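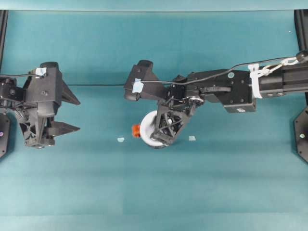 Ticket summary

Site: Iturton Linen Services, Zaserby laundry
Equipment: Rizzi flatwork ironer with Zukix folding unit
Category: Finish quality
Priority: Medium
Status: Monitoring

Reported problem

The Zaserby laundry reports that coloured table cloths are leaving the folding unit with a hard crease across the full width. The crease remains after the cloth has been opened and laid. White cloths and bed sheets are not affected to the same degree. The fault was first noticed in June, shortly after the site changed its programme for coloured work. The site processes around 2,000 pieces in a normal week and has asked whether the ironer should be taken out of use.

Initial advice: the ironer may remain in use. Coloured cloths should be hung until the checks below are complete.

Log

08:40. Operator asked to confirm roller pressure and bed temperature. Both are within the range given in the site manual. Padding on the first roller was renewed at the last service and shows even wear.

09:15. Moisture on entry checked. Coloured cloths are reaching the ironer drier than white work, as the new programme includes a longer final spin. Operator asked to restore the previous spin setting and run a trial load.

10:30. Trial load complete. Finish is improved in the body of the cloth, but the cross fold is still sharp. The fault is therefore not due to moisture alone.

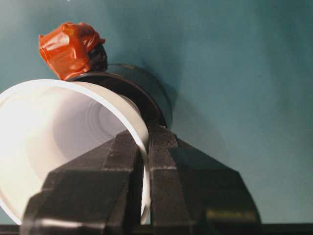
White plastic cup on teal, tipped on its side.

11:05. Folding unit inspected with the power isolated. The air blade is clean. The fold bar is set closer than the manual allows for medium-weight cloth — the setting appears to have been left over from a run of napkins. Bar reset and the setting recorded on the site sheet.

11:50. Second trial load passed through. Operator reports a softer fold. Cloths to rest flat for 60 minutes before stacking. 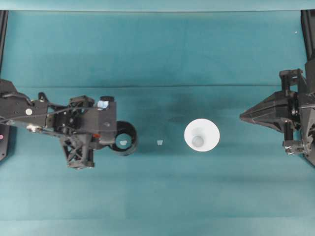
Fold creases and handling creases should be reported separately, as they have different causes. A fold crease is long and fairly straight, and runs across the cloth in one line. The teal sheet has one of this kind across its upper part, reaching almost from side to side, whereas the fainter wrinkles lower down would be logged as general creasing. Sites are asked to state which type is present, and whether it can be smoothed out by hand.

Further action

1. Site to keep the stack height on coloured work to no more than 17 cloths.
2. Site to return the fold bar to the marked position after every napkin run.
3. Support to review the spin setting — the longer spin may be kept for towels.
4. Ticket to remain open until the site has confirmed the finish on a full week of coloured work. If the crease returns, reply to this ticket and do not open a new one.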